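Esposito Park to Close Evau Boat Ride for Refurbishment

Ride system, control equipment and show scenes to be replaced ahead of December reopening

NENDHOLM, May 11, 2020. Esposito Park will close its indoor boat ride, Evau, at the end of operations today. The attraction will remain closed through the summer and fall seasons and is scheduled to reopen in December under its existing name.

The project covers the flume, the boats, the ride control system and nine of the 14 show scenes. The building exterior, the loading platform canopy and the gift shop at the exit are outside the scope of work and will not change.

Evau carries riders along an indoor channel through a series of river landscapes. The current boats seat eight passengers in four rows. They will be replaced with boats seating ten in five rows, with individual lap bars in the first row and grab rails in the remaining rows. The design of the channel has been revised to suit the longer hull, and two turns will be widened.

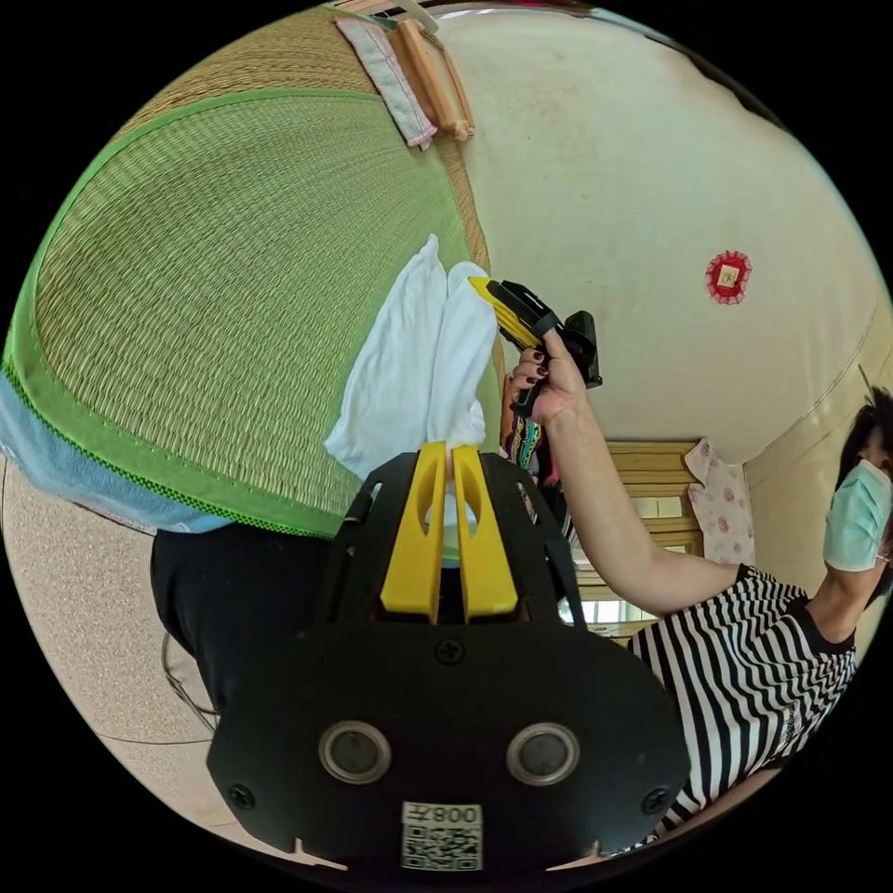 Zolteck has been selected as the contractor for the ride system. Its work includes the supply of new boats, the installation of a second lift conveyor and the replacement of the pumps. The existing pumps operate at a single speed. The replacement units are variable speed and will be adjusted by the control system according to water level and the number of boats in the channel.

Running time will increase from the present six minutes to around seven. The difference is accounted for by a slower passage through the final two scenes, which will be combined into one larger room. Theoretical capacity will rise by 200 riders per hour.

Lighting in all 14 scenes will be converted to LED fixtures. The audio system will be replaced, with 64 speakers placed along the route and additional units in the covered part of the line. The original musical score will be kept and has been remixed for the new layout. Spoken narration will be reduced and will no longer be heard on the lift conveyors.

The five scenes not being rebuilt will be cleaned and repainted. Moving figures in those scenes will stay in their current positions. Figures removed from the other nine scenes will be stored at the park, and no decision has been made on their later use.

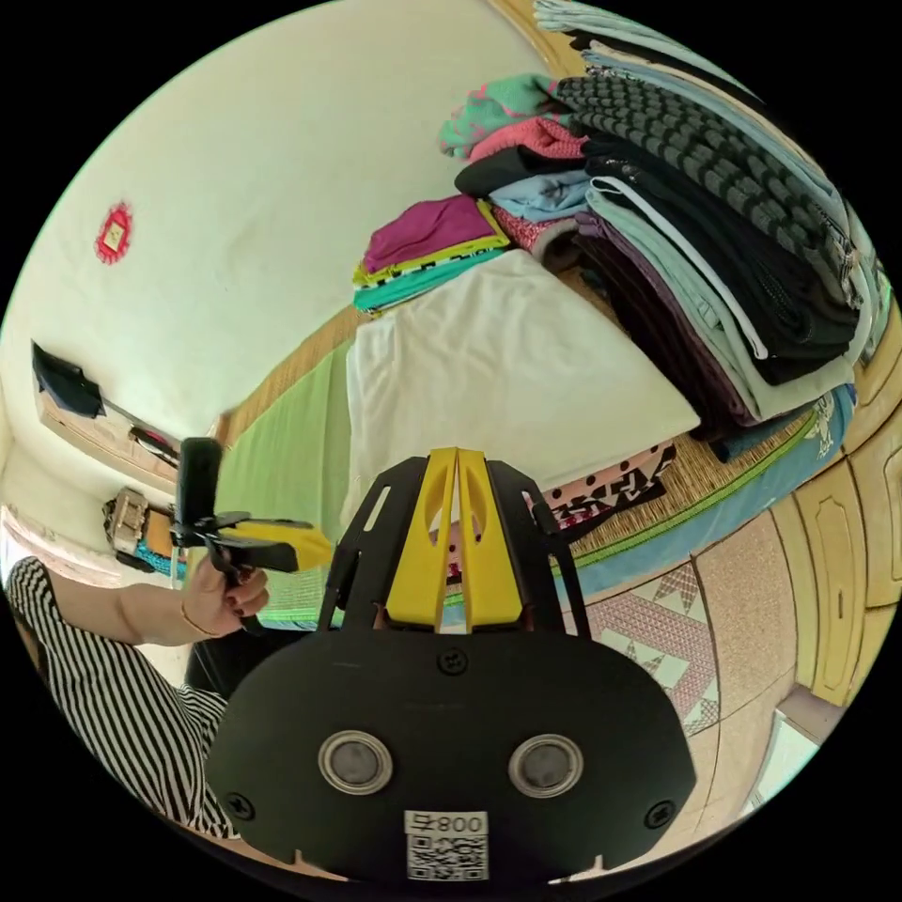 Will the minimum height requirement change when Evau reopens?

The minimum height will remain at its current level for riders accompanied by an adult. Requirements for children riding alone will be confirmed after test operation of the new boats and posted on the park website before reopening.

Accessible boarding will move from the exit platform to a separate station beside the main loading area. The station will have level access to the boat, and one boat in each group will carry a removable seat row to allow for a wheelchair transfer. Guests using the station will receive a return time at the ride entrance.

Construction will take place in three phases. The first consists of draining the channel and removing the boats. The second covers concrete work, pump installation and the new conveyor. Scene installation and testing make up the third. Part of the walkway on the north side of the building will be fenced during the second phase, and guests will be directed along the lakefront path.

The project will involve 89 contract workers at its peak. Deliveries will be made outside park operating hours.

Annual passes remain valid at all other attractions, and pass prices are not affected by the closure. Guests holding a prepaid priority ticket for Evau dated after today may exchange it at guest services for a priority ticket to another attraction or request a refund to the original method of payment.

An exact reopening date will be announced once test operation is complete.

About Esposito Park
Esposito Park is a theme park in Nendholm with indoor and outdoor attractions, live shows and seasonal events. Current hours and the list of closed attractions are available on the park website and at the main entrance.

Media inquiries: Press Office, Esposito Park, Nendholm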